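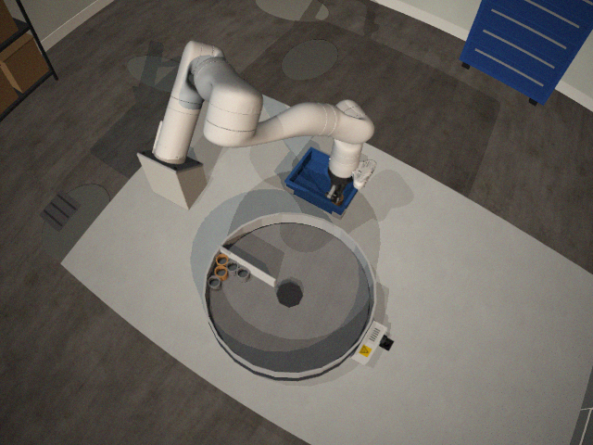

Werkstattkurs Automatisierung im Eigenbau
Skript zu Einheit 9: Teile vereinzeln und ablegen
Bearbeitung: Mortimer Ruiz-Ortega, Offene Werkstatt Fuvotska

1. Aufgabe
Ringförmige Kleinteile sind von einem Drehteller zu greifen und in eine Schale umzusetzen. In die Schale gehören ausschließlich orange Ringe, graue verbleiben auf dem Teller. Vor dem Aufbau an der Werkbank wird der Ablauf vollständig in der Simulation gefahren.

2. Koordinatensysteme
Basis, Teller und Schale erhalten je ein eigenes Koordinatensystem. Der Ursprung des Tellers liegt in der Drehachse. Die Ablagepunkte werden im System der Schale angegeben – wird diese verschoben, ist nur eine Transformation zu ändern. 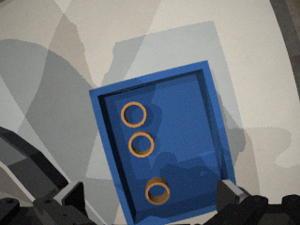 Lesezeit: 2 Minuten

3. Ablage
Ringe liegend absetzen, Öffnung nach oben. Die Finger öffnen erst nach Erreichen der Endhöhe und fahren senkrecht aus. Schatten auf dem Schalenboden verfälschen eine reine Helligkeitsschwelle; die Segmentierung erfolgt daher über den Farbton.

4. Greifen
Liegen Ringe dicht beieinander, wird zuerst der Ring mit dem größten freien Umfang angefahren. Die Öffnungsweite ist vor dem Absenken einzustellen.
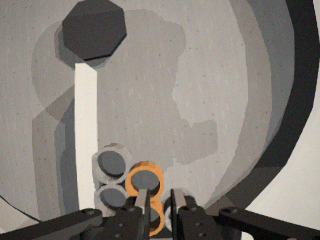
Der Leitsteg begrenzt den Anfahrwinkel. Kollisionskörper für Finger und Gehäuse getrennt anlegen, sonst verwirft der Planer auch zulässige Posen. Die Regelschleife läuft mit 1000 Hz.

5. Abgabe
Bis Ende Juli: Parameterdatei und Protokoll über 37 Durchläufe, Fehlgriffe einzeln aufgeführt.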